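The Countertop That Ate the Kitchen Budget

By Nermin Bayram
Mar 5, 2024

My neighbors in Matholm spent four months without a working kitchen last year, and when it was over they had the same stove, the same fridge, the same leaky window over the sink and a new slab of stone. The slab is lovely. It also cost more than their car.

I don't tell this story to make fun of them. I came close to doing the same thing. I had the samples on my windowsill, twelve little squares in shades of gray and brown with names like perfume, and I had begun to believe that the one in the middle would change how I felt about making dinner. Then I asked the salesman at Kowalczyk what I would be able to do on the new counter that I couldn't do on my old laminate one. He thought about it for a while and said, "Well, you'd enjoy it more."

Maybe so. But that is a strange thing to borrow money for.

The stone counter used to be something you saw in banks and the homes of people who owned banks. Sometime in my adult life it became the thing a kitchen had to have before anyone would call it finished. Real estate listings mention it ahead of the number of bathrooms. Landlords put a thin piece of it on top of the cheapest cabinets they can find and raise the rent. Ask why and you will hear that it lasts forever, that it adds value, and that it is practical. I've spent a good part of the winter trying to find out how much of this holds up.

Start with forever. A slab of granite will outlive all of us, sure. It has already outlived the dinosaurs. The trouble is that the counter doesn't get to stay where it is until it wears out. It stays until somebody gets tired of it. I visited a salvage yard outside Skonport in October and the man who runs the place walked me past 47 slabs leaning in a row, most of them without a chip. Speckled pink, speckled green, a black one with gold bits that must have been somebody's pride and joy. He can't sell them. He charges people to take them away. My grandmother's laminate, which she wiped down with vinegar every night, lasted 40 years, and it went only when the house did.

Then there's value. Everyone in the trade will tell you that you get your money back when you sell. I asked for proof and was given a leaflet. The leaflet said buyers "respond strongly" to stone. I respond strongly to puppies, but I have never paid extra for a house with one in it.
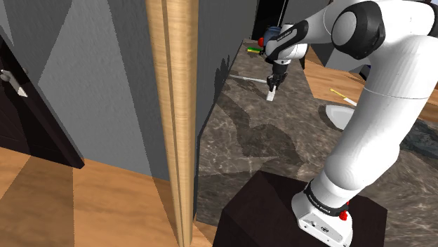 Marbled patterns in brown and gray have become a favorite in computer-drawn interiors.

Practical is where I really lose patience. Marble, the kind with the soft veins that everybody wants, is etched by lemon juice. It is etched by wine, tomatoes and vinegar, so in other words by cooking. Owners are told to wipe spills at once and to seal the surface again every so often, and to think of the marks that show up anyway as "patina." I have a friend who lays out a plastic mat on her marble before she slices a lime. The mat cost a few dollars. She could have had a whole kitchen made of it.

Engineered stone was supposed to settle this. It doesn't need sealing and shrugs off most stains, and I'll admit that some of the newer patterns fooled me from across a room. But hot pans can damage the resin that holds it together, so out come the trivets. And cutting it throws off a fine silica dust that can scar the lungs of the people doing the cutting. Good shops use water and masks. I asked three sellers what theirs did, and only Rurimo gave me an answer longer than a sentence.

None of this would matter much if people said they simply liked the look. I like the look too. There is a cafe near my office with a marble bar, all rings and scratches, and I have sat there on plenty of slow afternoons running my thumb over the dents. What bothers me is the sales talk about investment and good sense — a luxury dressed up as a chore you've been putting off.

A kitchen fitter I spoke to, who asked me to leave her name out of it, said she has quit arguing with customers. She used to suggest that they spend the money on drawers that open all the way, or a decent light over the place where they chop. Out of the last 100 jobs she could remember one couple who took the advice. They send her a card every year.

As for me, I kept the laminate. There's a burn by the stove shaped like a boot, and the edge is lifting near the dishwasher. I bought a better lamp and had the faucet fixed. The samples are still on the windowsill, because Kowalczyk won't take them back, and I've been using the middle one under a pot of basil.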